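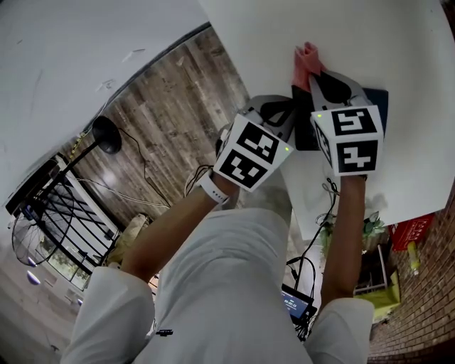 GELLUVAU, April

Print this page | E-mail this story

Henok Endale has folded the same washcloth so many times that he has started to hold opinions about it. "It's a left-leaning cloth," he says. "It wants to go left. You can fight it, but you'll both be tired."

Endale runs the chores project at Habte, a small outfit that is trying to find out whether a machine can be taught to do the dull parts of keeping a house or a shop. His own apartment, he admits, would make a poor advertisement for the field. There was laundry on two chairs when I called him, and he moved one load onto the other so he could sit.

I asked him the thing everyone asks. Can a robot fold my laundry yet?

"Which laundry?" he said. "If you mean one square cloth, on a clean table, with good light, then yes, quite often. If you mean the basket, no. If you mean the fitted sheet, I can't do the fitted sheet. My mother can't do the fitted sheet."

The method is less glamorous than the brochures suggest. A person takes a gripper in each hand and does the job with those, pinching and lifting as a machine would have to. The printed markers on top help the software work out where each gripper is. Then the person does it again. The team's target for cloth work is 3,000 recordings, and Endale says they are "into the part where you stop telling your friends how many are left."

It is harder than it looks, he says, and he encourages visitors to try. I did. Fingers, I learned, are a luxury. With two padded jaws on each side you can hold a corner or you can smooth a crease, and the cloth takes advantage of your hesitation. My first fold took four minutes and resembled a dropped napkin.

"That one's useful too," Endale said kindly. "The machine should see what trouble looks like." He did not say whether he had kept it. 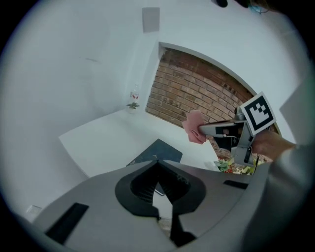
Habte Home and Shop Tasks Group

Cloth is the sore spot. A mug is the same mug whichever way you pick it up, but a rag takes a new shape each time it lands, and half of it is generally hiding under the other half. Endale spent 2 years on boxes before this and speaks of them the way other people speak of a first marriage that was perfectly pleasant.

"Boxes have edges," he said. "You grab one side and the other side comes along. I didn't appreciate that at the time."

The shop floor is further ahead, to his mild annoyance. Kakeck, a housewares wholesaler across town, has a fixed arm that moves cartons from a belt to a pallet, and it will do that all night without complaint. Ask it to hang a shirt on a hanger and you will be there until breakfast. The manager there told Endale she would happily trade the arm for one reliable teenager, then thought about it and asked if she could have both.

Grurkard, which rents out linens, wanted to know last spring whether it could have a napkin folder by the wedding season. Endale told them to hire for the wedding season. They went ahead and ordered 200 extra napkins so there would be time to fold them by hand, which he regards as the soundest engineering decision anyone has made in his presence.

So when? He dislikes the question and answered it after a long look at the ceiling. Towels first, in places that have a lot of identical towels. Then wiping counters, if people can bear to clear the counter. Putting away groceries is a long way off. Socks he declined to discuss.

"People want me to say five years," he said. "They've been told five years since I was in school. I'd say a machine will fold a decent towel in a hotel basement well before it comes to your house, and when it does come to your house it'll need you to pick up the floor first."

That struck me as a poor bargain and I told him so. He pointed out that I already do it for the vacuum.

Before we finished I asked if he would buy one himself, once it worked. He looked over at the chair with the laundry on it, which had begun to slide.

"I'd want to see it do the shirts," he said.

Print this page | E-mail this story

Related items
Why the dishwasher still needs you
Kakeck adds a night shift, human
Ask the group: can it find the other sock?
A short tour of things that jam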